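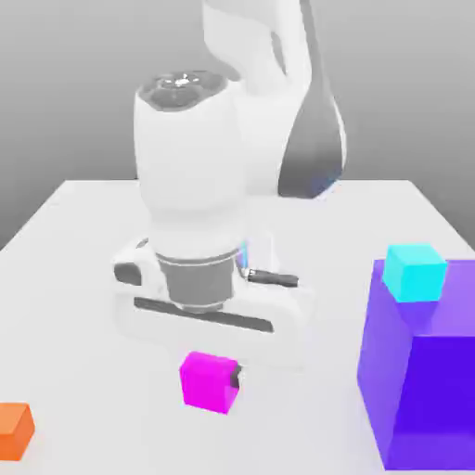 Andor Kelemen writes that he wipes his kitchen table every single night with plenty of soap, has done so for years, and it still feels tacky under his forearms by breakfast, so could I please tell him which stronger cleaner to buy.

Well, Andor, put your wallet away for now, as I think the soap is most of your trouble. I had the very same thing going on with my own table (54 inches of pale top that shows every crumb and every thumbprint) and I went through a whole shelf of sprays before my aunt in Siriwan ran a finger across it, made a face, and asked when I'd last rinsed the thing. Rinsed! I had never rinsed a table in my life.

So this page is all about tables and counters, the flat places where everything in a house ends up sooner or later. I've put in the questions I get most, plus a few that only I seem to care about.

## Getting rid of the sticky feeling

Soap that isn't rinsed off dries where you left it. One night of that does no harm, but it builds up, and it grabs on to grease from cooking and from hands, and before long you're washing soap with more soap. To strip it back:

1. Clear the table all the way. Moving the fruit bowl from one end to the other doesn't count, and I say that as a person who has moved a fruit bowl back and forth for most of her adult life.
2. Brush off crumbs and grit with a dry cloth first. Grit under a wet cloth is what makes those fine gray scratches.
3. Fill a bowl with a quart of warm water and one small squirt of dish soap. A teaspoon is plenty. I use Finov, the plain kind without the hand lotion in it, but any mild one will do.
4. Wring the cloth until it stops dripping and wash a section at a time.
5. Go over it again with a second cloth and clean water. Change the water when it turns cloudy. The first time you do this it will turn cloudy fast, and you may be a little horrified.
6. Dry it with a towel.

If it's still tacky when dry, do steps 4 to 6 over again. Mine took 3 rounds on the first day. After that, a nightly wipe with a cloth wrung out in plain warm water has been enough, with soap only when something greasy has been spilled.

If you have a wooden table with an old finish and it stays sticky no matter how often you rinse, the finish itself may be softening, usually right where people rest their arms. Washing won't fix that. It wants a careful cleaning and a new coat, and if the table is old or dear to you I'd ask a refinisher before touching it.

## Know what your top is made of

I know, I know, it's a dull heading. But half the sad letters I get are about the right cleaner on the wrong surface.

**Laminate** is forgiving. Soap and water, rinse, dry. What it can't stand is water sitting in the seams, where it creeps in and swells the board underneath. Hot pans are a bad idea too.

**Marble and limestone** hate acid. No vinegar, no lemon, no bathroom descaler. The dull spots people call water rings are very often etching from a glass of juice, and no amount of scrubbing lifts those out, as the shine itself has been eaten away. You can polish light ones with a powder made for marble.

**Granite** is tougher, but I still keep vinegar off it for the sake of the sealer. Put a few drops of water on it and wait ten minutes. If the stone darkens under them, it's time to seal again.

**Solid white tops**, whatever they're made of, show tea, curry and newspaper ink. More on those below.

**Varnished wood** likes a damp cloth and a dry one straight after, always with the grain. **Oiled wood** likes the same, and then a thin coat of oil whenever it starts to look thirsty. Please lay your oily rags out flat outdoors until they're completely dry and stiff, away from anything that burns, or keep them under water in a metal can with a lid. Rags soaked in linseed and similar oils can heat up and catch fire by themselves when they're left in a heap. I don't like to scold, but I'll scold over that one.

**Stainless steel** gets wiped along the brushed lines, never across them, and no steel wool.

If you've no idea what you have, pick a spot at the back corner or under a lip, try your cleaner there, and look at it again the next day in good light.

## Stains on pale surfaces

Tea and coffee come up with baking soda and just enough water to make a paste. Spread it on, leave it for ten minutes, and rub lightly with a soft cloth. Then rinse, and rinse again, or you'll have white streaks and think you've ruined it. On a glossy top, go very gently or you'll take the shine down.

Turmeric is the one everybody panics over. I wash off what I can with soap, and if the table is small enough to carry I put it by a sunny window for a day or two – the yellow does fade in sunlight, and quite nicely. If it's a counter, you simply have to be patient, or try the baking soda.

Ballpoint and marker usually give way to rubbing alcohol on a cotton ball, dabbed, with the window open and no flame nearby. Not on varnish, though, and never on shellac, which alcohol will melt right off.

Candle wax: let it harden, hold a bag of ice against it, and lift it with the edge of an old plastic card. Whatever greasy shadow stays behind will wash off with warm soapy water.

White heat marks on varnished wood are moisture caught in the finish. Sometimes they go away if you leave them alone for a few days. I've had good luck with a dry cotton dishcloth laid over the mark and a warm iron (no steam, lowest setting) passed over for a few seconds at a time, checking in between. A reader from over Undotitz way told me she uses plain mayonnaise left on overnight. I tried it. My table smelled like a sandwich and the mark was fainter, so make of that what you will.

And while we're on stains, please don't mix bleach with anything but water. Not with vinegar, not with ammonia, not with that last inch of some other spray you're trying to use up. The fumes can put you in the hospital.

## The cloths matter more than the spray

A dirty cloth makes a dirty table, and I think many of us are spreading yesterday's supper around. I keep a stack of thin cotton ones cut from old pillowcases, and I take a fresh one every morning. They go in a little open basket to dry before the wash, as a damp cloth shut up in a hamper goes sour in no time.

Wash them hot. Leave out the fabric softener! It coats the cotton so that it pushes water around when it ought to soak it up. If your cloths already do that, run them once with a cup of washing soda and no detergent, and they'll usually come back to life.

Sponges I've more or less given up on, except for pans. If you love yours, wring it hard after each use, stand it on its edge, and throw it out when it begins to smell. A sponge that smells is past saving in my opinion, though I know there are people who boil them.

## After raw meat

Wash with hot soapy water first, then rinse, then use whatever sanitizer suits your top, and let it stay wet for as long as the label says. That last part is the one we all skip. A quick spritz and a quick wipe does very little. Read the label once, with your glasses on, and write the minutes on the bottle in marker.

## Keeping it clear

I can't help much here, as I'm a piler by nature. What has helped me a bit is a tray at the end of the table for mail, keys and the pencil that never works. When the tray is full, I have to deal with it, and it's small enough that dealing with it takes about 3 minutes. Felt dots under the tray, the lamp and anything pottery will save you a lot of scratches. Change them when they get hard, and brush the crumbs off them now and then.

Trivets belong where you set the pans down in real life, even if that isn't the pretty spot. Mine hang on a nail beside the stove.

Andor, do try the rinsing for a week and then write and tell me how your forearms are getting on. For everyone who asked about cutting boards, I haven't forgotten you – that page is half written and I hope to have it up in November, along with the one on getting candle soot off a ceiling.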